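Conservation bench notebook – the buckle from the plow field

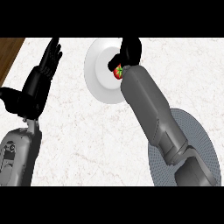
Last edited 24 Aug 2025, 18:12

Block lift no. 3, second week. I'm writing this up on the bench stool with a cup of tea well away from anything important, so forgive the rambling.

Where we left off: the block came in from Mattes Rathjen in a plastic crate, wrapped in film and foil and then plaster bandage, with "THIS WAY UP" on it in marker and an arrow pointing sideways. I rang him. The arrow means north. Up is the side with the tape. I have now written UP on it myself, and NORTH next to the arrow, and anyone who opens the next one should ring him before they cut anything.

Block weighed 924 g with the bandage off and the film still on. It's a single small lump of grave fill with a copper alloy buckle somewhere in the middle and an iron something beside it. Mattes picked it up on the detector at the edge of the headland, did the right thing and stopped digging, and the site team opened a proper trench over it and lifted it whole. He has been wonderful about this one. He phones every few days and asks how "she" is doing (he means the buckle, I think, although we do have a few scraps of bone coming up too, and those are going straight to Jae-hoon in the finds room).

X-rays first. I had two plates taken, one from the top and one from the side. The buckle shows up nicely, an oval loop with the tongue still across it, and a plate behind with three rivets. Then there's the iron, which on the top view I was sure was a knife and on the side view is obviously two things lying on top of each other. One is a knife, short, with the tang bent. The other is a flat bar with a curl at one end. Jae-hoon Yoo looked at it for a good long time and said "purse mount?" and then said not to write that down. So I've written it down with a question mark.

There are also four tiny bright dots near the buckle plate that could be inlay, or solder, or grit with a bit of metal in it. I'm not going to get excited about them.

Digging down. I started from the top with the bamboo sticks and the soft brush, working in spits of about a fingernail. The soil is that awful sandy clay that comes off like biscuit when it's dry and like toffee when it's damp, and there's a very narrow window in between where it behaves. What worked best was a light mist of the water and alcohol mix, film over it, go and do something else, come back and clean a strip the width of my thumb. Then again! It's slow but I haven't lost an edge yet. All the soil is going into labeled bags by spit, and I'll sieve it when I'm finished. Please don't tidy these bags. I know they look like bags of dirt.

Spit 1, nothing except roots and a snail.

Spit 2, roots, charcoal flecks, one bone fragment (bagged, to Jae-hoon).

Spit 3, the top of the buckle loop came up in the southeast corner, which is where the X-ray said it would be, and I was as pleased as if I'd put it there. Bright green and powdery on the outer curve, darker and smooth on the inside. The powdery bit worried me, so I did a spot of it under the microscope and I do think there's some active corrosion. Only a small patch, on the outer curve next to the hinge. I want that dried down as soon as it's out.

Spit 4 is where it got interesting and where I slowed right down. On the back of the buckle plate there's textile. Not actual cloth any more, of course, it's gone to mineral, but the weave is there as clear as anything. I counted threads over a very small area at the one clean spot and it looks like a plain tabby, with both systems Z-spun as far as I can tell. There's a second layer under it that's coarser, and runs at an angle to the first. A belt over a tunic? Leather in between? There's a thin brown layer between the two that I'd love to be leather, but it might just be a stain. I've taken no sample of it. I want our textile person to see it in place before anybody (me) goes near it with a scalpel.

So I've stopped cleaning on that side altogether. If you're at my bench and feel tempted, DON'T. The side you can work on is marked with a blue pin.

Consolidant. I tried two things on spare soil from the outside of the block before I went anywhere near the real one. The Clastell, thinned right down, soaked in well but left a sheen once it had dried, and it pulled a little at the edges when I put the second coat on. The Nevum was duller and held the grains better, but it takes forever to set and it stayed tacky overnight. I ended up using the Clastell, one coat only, brushed on with the smallest brush, and only along the crumbly east face where the soil is holding the knife up. I did not put anything on the textile and I don't want anything put on it. Written on the block record sheet as well.

Note for whoever orders things: we're down to the last of the thin Clastell. The new jar in the solvent cupboard is the thick stuff, and it's no use to me.

The extraction. The Uvent arm on my bench has been droning again and drops down slowly when you let go of it, so you start out with it beside your work and finish with it in your lap. I've propped it with a clamp. It pulls fine, I checked with a strip of tissue. Someone stronger than me needs to tighten the second joint.

Humidity. I had the logger in the tent with the block for the whole week and went through the numbers this afternoon. It sat at 48 percent for most of the time, with a bump every time I opened the flap. That's a decent compromise for now – too damp for the iron and too dry for the soil, which makes everybody equally unhappy. When the buckle comes free it goes straight into a dry box, and the iron into its own. I've made up both boxes with fresh gel and labeled them, so the lids stay shut please.

Photos. 185 frames so far, which is a lot for something the size of a bread roll, but I've been doing a full turn after every spit so we can build a model later and put each layer back on the one before. Spit 2 is a bit soft on the north side. I had the focus on the scale bar. The rest are sharp. They're on the shared drive under the block number, raw files and small copies, and the spit drawings are scanned in with them. The paper ones are in the folder on the hook.

I should say something about the grave itself, for when I read this back in the winter and can't remember any of it. The site team had hardly any bone left in the cut, just a stain and some of the long bones on one side. The buckle was lying at the waist, or where the waist would have been. There was a pot by the feet, which went to Michalík and is being looked at separately (crushed flat, all there, lucky them). No coins, no beads. Jae-hoon thinks the buckle shape puts it in the first half of the seventh century, and he isn't keen to go any closer until he can see the front of the plate. I can't see the front of the plate either yet. It's face down in the soil, which I'm hoping has been kind to it.

Mattes wants to know about treasure, naturally. I told him it isn't my call, and that the report goes in when the thing is clean enough to describe properly, and that four bright dots on an X-ray are four bright dots on an X-ray. He took it well. He's coming in October to see it, and he asked if he could bring his mother. Of course he can!

Things I got wrong this week, so no one else does:

Left the block uncovered over lunch on the first day. Got a hairline crack across the west side. It closed up again when I misted it, but I've drawn it on the plan in red.

Used the stiff brush on spit 1. No harm done, it was only topsoil, but I could see the bristle marks in the surface afterward and I wouldn't want those anywhere near the textile. The stiff brush now lives in the other drawer.

Numbered two bags the same. There's a 3a and a 3b now. 3a is from the north half.

Next:

Textile person to see the back of the plate before anything else moves.

Undercut the knife from the east side and get a support under it. I was thinking of thin card and film, then a little plaster cradle once it's steady. Jae-hoon suggested cyclododecane to hold it all during the lift, which I've only used twice and liked both times, so I'll do a test on the spare lump first.

One more X-ray from the side now that there's less soil in the way, a slightly longer exposure, to see if the dots are on the plate or just near it.

Sieve spits 1 and 2. I've got the 900 micron mesh washed and drying on the rack, and the finer one needs a new frame.

Ask about the Uvent joint again.

Block is back in the tent, film on, flap clipped, logger running. Blue pin is still in.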